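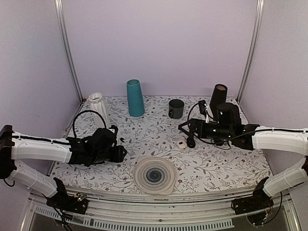
Date: September 17, 2021
Subject: Re: Tunetent matinee, running order

Hello all,

Thanks for the lovely long note, it made my morning tea go cold! To the question about the overture first:

> Does anyone still have the band parts from the Mollgate show in June?
> I've only got the piano-vocal, and the second reed book stops dead at
> bar 300. Also, are we keeping the tango or not? I vote keep.

I have the whole set in the garage, except the drum book, which I think went home to Braltaswood with somebody's tap shoes. The reed part carries on to bar 405 in my copy, so yours must have lost its last 3 pages. I'll scan them on the weekend and pop them up on the list.

As for the tango, keep it, please! It's the one number where the chorus gets some colour and the audience hums along (my neighbour was still humming it in the driveway a fortnight later). I'd sooner drop the second reprise of the waltz, and we could do with the 2 minutes for the scene change anyway.

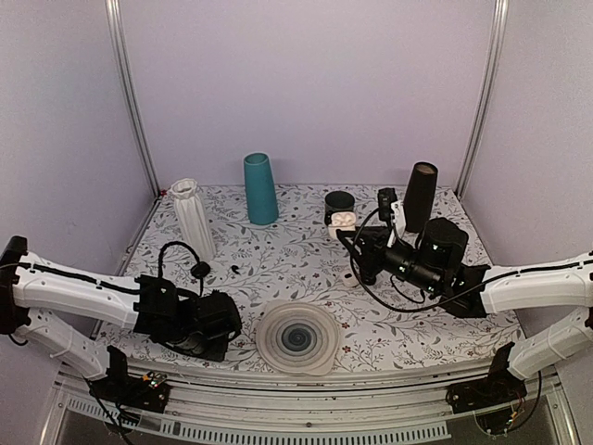 White ribbed vase and teal tumbler, towards the back of the table.

If anyone has a favourite cast recording with the original tempo, do send me the details. Mine is on cassette and runs a good bit flat.

Cheers,
Ibrahim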